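The two-armed laundry cell under construction at the Gallov shared workshop reached its first full trial series in March, according to the build notes posted by the group behind it. The project, named Flana, is meant to take mixed cloths out of a basket, open them up, and fold them on a flat surface without a person touching the cell between items. Folding is still the weak step.

The cell stands in the back bay of the workshop, on Pandey Street. Its structure is aluminum extrusion, with the arm bases fixed to a rail platform at the front and a second rail running across the back. The walls behind are lined with grey marble-patterned tile, left over from a kitchen job and chosen for being easy to wipe down. Members cut the extrusion on the workshop saw and drilled the base plates by hand. One plate had to be made twice after its holes came out 4 mm off.

Each arm carries a wrist camera next to its gripper. The control software finds a corner of the cloth, closes the first gripper on it, lifts, then looks for a second corner while the cloth hangs. Once both grippers hold, the arms move apart until the motor current rises past a set limit, and then back off slightly to leave some slack.
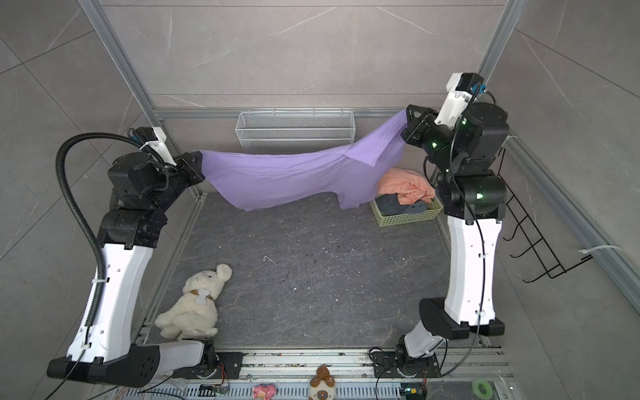
*The Flana cell holding a lavender cloth between its two grippers, with further cloths in the green basket.*

The March series ran to 244 attempts, all with single-layer cloths of similar size. In 165 of them the cell ended with both grippers on separate corners. Most of the rest failed at the second grasp, where the software took a fold for a corner and picked up the cloth partway along an edge. In 21 attempts the first gripper closed on two cloths at once. The notes list no dropped cloths as a separate category; these were logged with the failed second grasps.

Cable routing took more time than planned. On an earlier version the wiring ran loose beside the links and caught on the platform when an arm folded down. The left arm now has a corrugated conduit that loops out from its upper part and runs down the outside of the white link, held with small cable ties. The group plans to fit the same conduit on the right arm, which at present has thin cables running down its length.

Parts for the grippers came from Flanasent, a small supplier that also sold the group its spare finger pads. The pads are glued on and wear at the tip. A screw-on version has been drawn up but has not been printed.

Work on the fold itself starts next. The first target is a half fold on the floor mat, made by lowering the hanging edge until it touches and then drawing both grippers toward the front of the cell. Soft toys and thicker towels will be tried after that. The drawings and the attempt log are kept on the workshop's shared drive, and members can ask for a copy at the front desk.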